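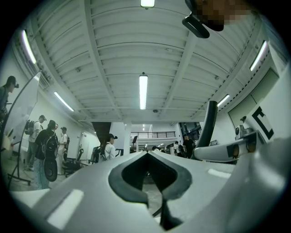 Page last changed: 9th November

Rules for robots, and for the people who work with them

Marnel Science Pages - for readers aged 8 to 12

Robots have to follow rules. So do the people who build them, the people who teach them and the people who walk past them on the way to lunch. Some of the rules are laws. Some are written down in long documents called standards. Others are habits that a team has agreed on and pinned to the wall.

On this page we look at where the rules come from and what some of them say. We also look at a kind of work that many people have not heard of, where a person carries a robot's hand about and does jobs with it.

What is a standard?

A standard is a written agreement about how to do something. You use standards every day. A plug fits a socket in your house and in your friend's house. A sheet of A4 paper is the same size whoever made it. Someone had to sit down and agree on those things, and then other people had to stick to what was agreed.

Robots have standards too. There are standards about how to build a robot so that it does not hurt people, how to put it in a factory, and how to test it. They are written by groups of people from many countries, who meet and argue over the wording. It can take years. When everybody has had their say, the standard is printed, and after a while the group looks at it again to see whether it is out of date.

A standard is not always a law. Sometimes a country's laws say that you must follow it. Sometimes a customer says, "We will only buy your robot if it meets the standard." And sometimes a company follows it simply to do the job properly.

Risk first

Before a robot is switched on in a new place, somebody has to do a risk assessment. You may have heard your teacher use those words before a school trip. It means thinking about what could go wrong, how bad it would be and how likely it is, and then doing something about it.

Suppose a robot arm packs jars into boxes. What could go wrong?

The arm could bump into a person.
The gripper could squash somebody's fingers.
A jar could drop and break.
Someone could trip over the cable.

For each of these the team writes down what it will do. The best answer is to take the danger away completely, for example by moving the cable. If that cannot be done, you put something in between, such as a fence. Warning signs and training come after that. They help, but a sign does not stop an arm, and people forget to read signs.

Fences and no fences

Big factory robots are strong and fast. Most of them work behind a fence, with a gate that has a switch on it. If you open the gate, the robot stops. The person who goes inside to mend it locks the power off first and keeps the key in their own pocket, so that no one else can start the robot by mistake.

Other robots are made to work close to people. They move more slowly and they can feel when they touch something. If they press against a person, they stop. They still need a risk assessment. A gentle arm holding a pair of scissors is not gentle any more, so the team has to think about the arm and the tool and the job together.

Every robot like these should have an emergency stop. It is usually a red button with a yellow background, and it has to be easy to reach. If you ever visit a robot lab, ask where it is when you arrive. Nobody will mind. You must not press it for fun, but if somebody is in danger, anyone may press it.

Teaching with a gripper in your hand

A robot can be told what to do with a list of instructions: move here, close, lift, move there. That works well when everything is always in the same place. It works badly in a kitchen or a shop, where things get moved all the time.

So people also teach robots by showing them. One way is to use a hand-held gripper. It has fingers like the ones on the end of a robot arm, but there is no arm. A person holds it and does the job with it, and a camera on the gripper records what happens. A computer can then use many recordings like that to learn how the job is done.

The picture at the top was taken by a camera on one of these grippers. The white shape across the bottom is the gripper's own body, and on the right is one of its fingers. Just above the finger there is a white panel with a thick black pattern on it. Patterns like that are called markers. A computer can find a marker in a picture very easily, and from the way it looks the computer can work out where it is and which way it is tilted.

The room looks bent. Cameras of this kind often have a very wide lens, which fits a lot into one picture and makes straight things such as ceiling beams look curved.

There are several people in the room, and some of them are wearing backpacks and caps. When a lot of people share one floor, good habits matter a great deal.

Good habits on the floor

Wing-sze Wei looks after the rules in a training room run by a company called Drukis. She sent us the list that new people get on their first morning. We have made the words a bit simpler.

1. Look around you before you start. If you are watching the thing in your gripper, you are not watching the person behind you.
2. Keep the walkways clear. Stands with wide legs go where people will not catch their feet on them.
3. If you are wearing a backpack, remember that you stick out at the back. Turn slowly.
4. Tie back long hair and tuck in anything that dangles.
5. Keep your fingers out of the gripper when it is closing.
6. If you are tired, stop. There is a break after 58 minutes, and you can ask for one sooner.
7. If something is broken, put a red tag on it and tell someone. Do not put it back on the shelf.

Rule 7 is the one people find hardest, she told us. They worry that they will be blamed. At Drukis you do not get into trouble for reporting a broken tool, even if you were the one who dropped it.

Rules about pictures of people

A camera does not only see the job. It sees whoever happens to be in front of it. In many countries there are laws about this, and a picture of your face counts as information about you.

These are some of the things a careful team does.

It asks first. People who work in the room are told what is being recorded, what it is for and how long it will be kept. They can say no.

It hides faces. In our picture a face at the top right has been turned into brown and tan blocks. That is called pixelation. You can tell that a person is there, but not who it is.

It keeps only what it needs. If the robot is learning to fold towels, nobody needs a recording of people chatting by the door.

It locks the recordings away, so that only people with a reason to see them can open them.

The same rules are good ones for you. If you take a photo with your friends in it, ask them before you send it to anyone.

Doing it the same way each time

There is another sort of rule that is less about safety and more about doing a good job. Suppose you asked everyone in your class to show a robot how to put a cup on a shelf. One person does it quickly. One person puts it upside down. One person drops it and picks it up again. Which of them should the robot copy?

Teams write a task sheet to deal with this. It says where things start, where they must end up and what counts as a mistake. It does not say exactly how to move your arm, as a robot needs to see more than one way of doing a job.

Kuo-hua Kwok writes task sheets for a project called Pikgate, which is teaching robots to sort shopping. One of his sheets, for putting tins in a bag, is 4 pages long. He had to decide whether a dented tin was still a tin (it is) and what to do if the bag fell over (stand it up again and carry on recording). Before a sheet is used he gives it to a person who has never done the task and watches without helping. If they get stuck, he changes the sheet.

For the tins, Pikgate asked for more than 400 recordings. A checker watched them, and 17 were thrown out. In most of those the tins had been out of the camera's view.

Who is to blame if a robot goes wrong?

We get asked this a lot. A robot cannot be in trouble the way a person can. It does not know that it has done anything. The people around it are the ones who have to answer: the company that made it, the company that set it up, and sometimes the person who was using it. Working out which one can be difficult, and it is one reason why teams write so much down. If there is an accident, someone can look back and see what was checked and when.

Words on this page

Emergency stop - a button that makes a machine stop straight away.
Gripper - the part of a robot that picks things up.
Marker - a printed pattern that a computer can find easily in a picture.
Pixelation - hiding part of a picture by turning it into blocks of colour.
Risk assessment - thinking about what could go wrong and deciding what to do about it.
Standard - a written agreement about how something should be done.

Something to try

Choose a job you do at home, such as laying the table. Write a task sheet for it. Say where everything starts and where it should finish, and write down what counts as a mistake. Give it to someone in your family and ask them to do exactly what it says. Stay quiet while they do it. Then change your sheet and try again with someone else.

Next page: The Szabo test - can a robot carry an egg?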